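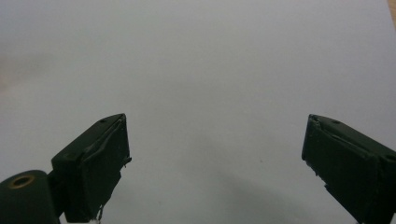
Plustis Clamp Lamp: Equipment Review
Hasside Library Service, Furnishings and Equipment
Prepared by Ryota Murakami

The Plustis is a clamp-mounted task lamp with a jointed arm, a flat shade and a dimmer set into the base of the stem. The Library Service placed five of these lamps in its public reading room and its repair workroom and kept them in daily use for 26 weeks. This review records how they performed and states where the Service would and would not purchase them again. The lamps were bought at the ordinary price, and the manufacturer has not seen this text.

The lamps replaced a set of Yagi desk lamps that had been in the building for many years. The Yagi lamps stood on weighted bases, took up a good deal of desk space and were often moved by readers to wherever the cord would reach. Several had loose necks that dropped slowly through the afternoon. A clamp model was chosen mainly to return that space to readers and to keep each lamp at its assigned desk.

Installation

Each lamp arrives in two parts, the clamp and the arm, with a single bolt between them. No drilling is required. The clamp opens wide enough for every desk in the reading room, although it would not seat properly on the older workroom bench, where a rail runs under the front edge. At that bench the lamp was mounted on the back edge, and staff report that the arm is then slightly short for close work at the front.

The rubber pads on the clamp left no marks on painted or varnished edges. They did leave a faint ring on one unfinished shelf. The instructions recommend a protective strip for soft or unfinished surfaces but do not supply one. The Service used Ultex felt tape, which held well and can be removed without residue.

The printed instructions are clear, with large drawings. The warning about overtightening the bolt appears on the last page, after the step it concerns, and should be moved forward.

Quality of light 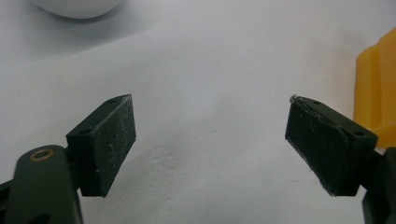
Evenness of light was the quality staff asked for most often when the purchase was being discussed. A reader at a desk wants the page lit from edge to edge, without a bright pool in the center and gloom at the margins, and in this respect the Plustis is a clear improvement on the older lamps. Repair work makes a different demand. Too flat a light hides the small changes in height that a repairer needs to see. When something white and rounded lies on a white surface, the soft gray shadow beside it does much of the work of showing its shape, and slight wrinkles in a pale sheet or cloth are readable only as faint ripples of light and dark. With the shade raised to its full height directly over the work, the Plustis tends to wash such detail out. Lowered and turned to one side, it brings the detail back. Staff learned to do this quickly, but the joint at the shade is stiff and the adjustment takes both hands.

The light is adjustable in brightness only. Its color is a neutral white that most readers found comfortable. A small number of evening visitors asked for something warmer, and the Service has kept the two Yagi lamps in best condition at the desks by the window for those who prefer them. No flicker was noticed at any setting. At the lowest setting there is a quiet hum, audible in the reading room before opening time but not during the day.

Glare is well controlled for the person seated at the lamp. It is less well controlled for the person seated opposite. Where desks face one another, the arm should be set so that the lower edge of the shade falls below eye level, and the Service has added a short notice to that effect at the shared desks.

Controls

The dimmer is a small wheel. It turns smoothly and has a definite click at the off position, which older readers in particular said they valued. The wheel is black on a black stem, however, and is difficult to find in a dim room. A raised dot of contrasting paint was applied to each lamp in February and has largely resolved the complaint. The manufacturer could do the same at very little cost.

The lamp does not return to its last brightness when power is cut at the wall. It returns to full. In a building where the desk circuits are switched off together at night, every lamp therefore comes on at its brightest in the morning unless it has been turned off at the wheel.

Durability

Across the review period the reading room desks fitted with the lamp were booked 537 times. One arm developed a squeak at the lower joint, which was cured by tightening. One shade was dented by a falling book and continues to work normally. The cords show no wear. The finish on the upper arms, where readers take hold of them, has become slightly polished but has not chipped.

Cleaning is simple. The flat shade collects dust on its top surface and needs wiping more often than a sloped one would. The joints have no exposed springs, so nothing catches the cloth.

Comments from staff

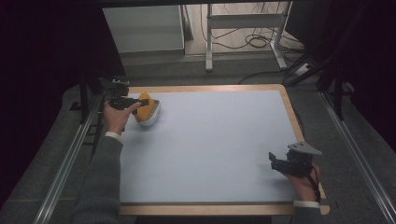

Adel Abou Zeid would rate the lamp lower than this review does. In written comments submitted with the draft, Abou Zeid accepts the findings for the reading room but argues that a lamp whose shade takes two hands to turn should not be approved for a repair bench at all, where one hand is nearly always holding something in place. The comments add that the arm is too short for the bench and that the old lamps, for all their faults, could be pushed aside with an elbow. Abou Zeid also asks that any future trial include a model with a second joint at the shade.

These points are fair, and the recommendation below has been changed in response. The earlier draft approved the lamp for both rooms.

Recommendation

The Plustis is approved for purchase for reading desks, study rooms and staff offices. It is not approved for repair benches or for any work surface with a rail beneath the front edge. Branches ordering the lamp should order felt tape at the same time and should mark the dimmer wheel before the lamp is put out for public use.

Lamps already in the workroom will stay there until a replacement is selected. Branches with questions about fitting should measure the thickness of the desk edge, including any lip on the underside, before contacting the equipment office.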